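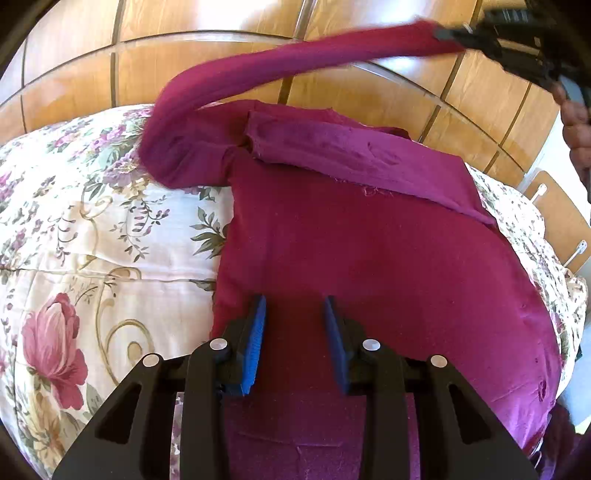 What do you do when a gripper lets go halfway through a fold?
We stop, lay the garment flat again and write down exactly where it slipped, down to the seam.

About us

Starkow is a small workshop that teaches machines to handle clothes, and we love it far more than is probably sensible. Towels are kind to a gripper. Knitwear isn't! A fuzzy jumper with loose threads will find every weakness you've built in, and that's why we keep coming back to it.

We learnt the hard way. In our first September with Bellis, our folding arm, the force reading on one jaw froze. Bellis believed it was holding nothing, so it squeezed harder and carried on pulling, and a sleeve came clean off at the shoulder. Nobody was hurt, but one of us had been smoothing the hem a moment earlier, and we shut everything down for 12 days to work out why the stop hadn't tripped.

The fault was a cracked connector (tiny, and maddening to find). The bigger mistake was ours: the software took an unchanging number as a good number. Now a reading that stays frozen while the jaws are moving halts the arm, and the stop button has its own wiring, separate from everything else.

We went back through 368 recorded folds and found four earlier freezes we'd missed. All of them are in our fault log, which we share with our friends at Kollmont, who send us theirs.

There are eight of us now, in two rooms on the Muvaritz side of the river. If you've got a machine that drops, snags or tears things, do write and tell us about it. We'd love to hear the gory details, and the kettle's usually on by half past nine.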